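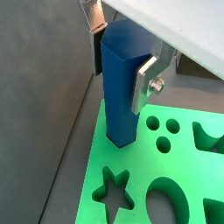
Zastano Insertion Set: Data Card

Summary
Zastano is a collection of more than 3,000 teleoperated attempts at placing plastic prisms in a green shape-sorter board. It was gathered at the Droddale laboratory to train insertion policies from wrist camera views.

Collection
Operators guided the arm with the Torvik controller. Each attempt is stored as a separate episode, with images, joint positions and gripper width. Failed attempts are kept and labelled as such — users should filter them if they need successes only.

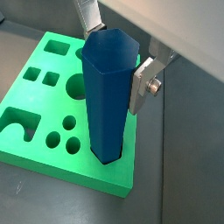 Splits
Validation: 398 episodes
Test: 99 episodes
Training: all remaining episodes

Known limits
Only 2 grippers were used. Lighting was not varied, and results may not carry over to other boards.

Access
Released for research use under the Karemitz data agreement. Last revised May 12, 2019.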